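Small Objects, Hard Lessons

Teaching a robot to tidy a desk remains a stubborn problem. At Mullow, researchers on the Uibo project have spent the months since October testing whether wrist-mounted cameras alone can guide a two-fingered gripper towards slender items such as brushes and pens.

The method relies on demonstration. Operators recorded 600 attempts, of which 593 were retained for training. The resulting policy, known as Grallow, was then assessed over 219 trials under three lighting conditions. Thin handles proved the most difficult – a small error in the angle of approach is enough to push a handle aside.

Wrist-camera views from the Uibo project
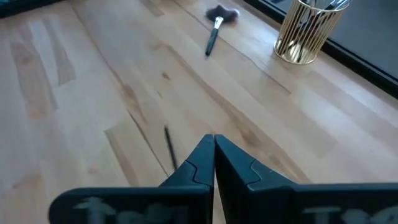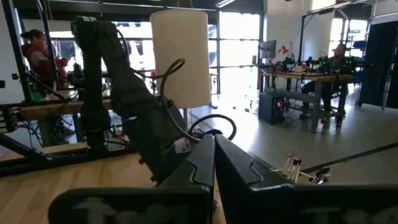 Daylight was the other persistent difficulty. Glare on pale timber altered the apparent colour of the work surface, and performance declined when training had favoured overcast mornings. The group intends to rebalance its recordings before releasing them through the Trarnus archive.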